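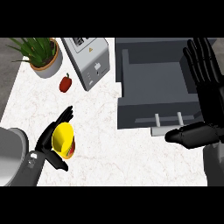
Household Task Readiness Checklist: Kitchen Counter and Drawer
Sandwood Building Services, Domestic Automation Review
Site: Orberg residence block, simulated kitchen trial
Form 2, completed 8 Jun 2024

Purpose of this form

This checklist is to be completed before any two-handed machine is considered for unsupervised kitchen work in an Orberg unit. It records whether the task area and the machine's behavior meet the minimum conditions for putting away light items. Each entry is marked Satisfactory, Needs Attention, or Not Assessed. A comment is required for any entry other than Satisfactory.

Section A. Work area

A1. Counter has clear space between the hands and the drawer.
Satisfactory.

A2. Items near the work path are identified before the trial begins.
Satisfactory. Plant, toaster, red pepper and yellow cup entered on the item sheet.

A3. Small appliances are kept clear of the reach of both arms.
Needs Attention. The toaster is beside the open drawer. The reviewer asks that it be moved to the far end of the counter for the next trial, or that the keep-out zone in the Akbulut planning software be extended to include it.

A4. Potted plants and other items that tip easily are secured or removed.
Needs Attention. Long leaves may confuse distance estimates. Residents will have plants – removal is acceptable for early trials only.

A5. Drawer interior is empty before the first placement.
Satisfactory.

Section B. Grasping and release

B1. Machine can hold a light cup clear of the counter.
Satisfactory. Left hand only. The right hand has not been assessed for this item.

B2. Cup is held upright when it may contain liquid.
Needs Attention. A tilted grip is of no concern with an empty cup. It is not acceptable for a unit in which people leave drinks on the counter. Draltier has been asked to supply a separate upright-carry setting.

B3. Machine recognizes an item lying on its side and can recover it.
Not Assessed. See general comments.

B4. Soft produce can be handled without bruising.
Not Assessed. A simulated pepper does not bruise. This entry must be repeated with real produce.

Section C. Drawer operation

C1. Drawer handle can be reached without contact with the cabinet face.
Not Assessed.

C2. Closing force is limited to a value approved for occupied homes.
Not Assessed. The figure in the January draft was withdrawn. No replacement has been issued.

C3. Machine stops if a hand or an object is in the drawer opening.
Not Assessed. Required before any resident is present. 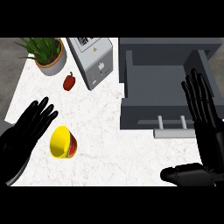

Can a machine of this type be left alone to clear a kitchen counter?
At present it should be treated as a supervised aid, and a trained person should remain within reach of the stop control for the whole of the task.

General comments

A cup on its side is an ordinary condition in a kitchen, and the machine must be able to deal with it. The next trial plan should include the cup in several resting positions, with the opening turned toward and away from the nearer hand.

Results from simulation may be used to decide whether a physical trial is worth the expense. They may not be entered as evidence of safe operation under Section C.

Reviewers are reminded that a slow result is not a failed result. The time allowance remains 420 seconds for a single item, and completion time should be written on the item sheet even where the allowance is exceeded.

Overall finding: Not ready for unsupervised use. Supervised physical trial may be requested once A3 and B2 are closed.

Return the completed form to Sandwood Building Services, Room 615. Keep one copy with the unit file.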